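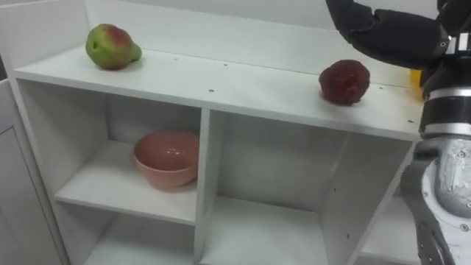 로봇·자동화 > 제품 인터뷰

스틸데일(Stilldale)은 주거 공간용 휴머노이드 정리 작업 키트를 공급하는 업체다. 지난 2월 평가용 물량 출하를 시작했고, 현재 제어 소프트웨어 2판을 배포하고 있다. 키트는 양팔 조작 제어기 '바티츠(Batitz)'와 작업 기술용 편집기 '말타러(Maltarer)'로 구성된다. 로봇 본체는 포함되지 않는다. 응용기술 담당 엔지니어를 만나 사양과 제약을 물었다.

먼저 선반 작업을 기본 과제로 삼은 이유를 물었다. 그는 "상판과 칸 내부는 요구하는 접근 자세가 전혀 다르다"고 답했다. "상판은 위에서 내려가면 되지만 칸 안쪽은 손목을 눕혀 수평으로 넣어야 한다. 칸막이와 손등 사이 여유가 작아서 충돌 검사를 가장 촘촘하게 돌리는 구간이 여기다."

흰색 가구는 인식 측면에서 까다로운 대상이다. 그에 따르면 표면에 무늬가 없으면 깊이 값이 비는 영역이 생기고, 앞판 모서리의 위치 추정도 흔들린다. 바티츠는 모서리 직선을 먼저 검출한 뒤 평면을 맞추는 순서로 이를 보완한다. "나사 구멍 같은 작은 점도 특징점으로 쓴다. 다만 물체로 잘못 분류하는 일이 있어 최소 크기 기준을 따로 두었다."

파지 대상으로는 과일과 그릇을 주로 쓴다. 배처럼 한쪽이 좁은 물체는 무게중심이 치우쳐 있어 잡는 지점에 따라 손 안에서 돌아간다. 그릇은 테두리를 집는 방식이 기본값이다. 허용 물체 중량은 한 손 기준 550그램이며, 이를 넘으면 제어기가 동작을 거부한다.

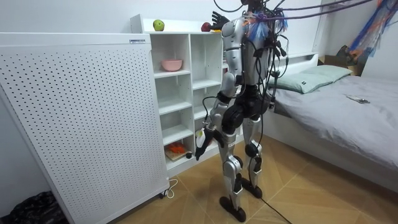

양팔의 역할 분담은 말타러에서 지정한다. 한 팔이 높은 곳으로 뻗는 동안 다른 팔은 물건을 쥔 채 낮은 위치를 유지하도록 묶을 수 있다. 그는 "팔을 올리면 몸통의 균형 여유가 줄어든다. 반대쪽 팔은 놀고 있는 것처럼 보여도 자세 계산에 계속 들어간다"고 설명했다.

비닐이나 천처럼 형태가 변하는 물체는 아직 제한적으로만 지원한다. 쥐는 동작까지는 제공하지만 접거나 펼치는 동작은 목록에 없다. 이 부분은 파지 센서 업체 부르스마(Boersma)와 시험 중이며, 공개 일정은 정하지 않았다고 한다.

설치 조건도 확인했다. 선반 앞에는 최소 60센티미터의 작업 폭을 비워 두어야 한다. 침대 등 다른 가구가 가까이 있으면 발 디딤 영역을 지도에 직접 입력해야 한다. 바닥의 케이블은 자동으로 인식하지 않는다. 그는 "유선으로 운용한다면 케이블 경로를 금지 구역으로 등록하라고 안내한다. 설명서 3장에 절차가 있는데, 문의의 상당수가 이 단계를 건너뛴 경우"라고 말했다.

가격은 공개하지 않았다. 평가용 키트는 기관 단위로만 신청을 받으며, 편집기 라이선스는 제어기 한 대에 하나씩 귀속된다. 개인 판매 계획을 묻자 "현재 지원 인력으로는 현장 교정을 감당할 수 없다"며 교정 절차의 자동화가 먼저라고 답했다.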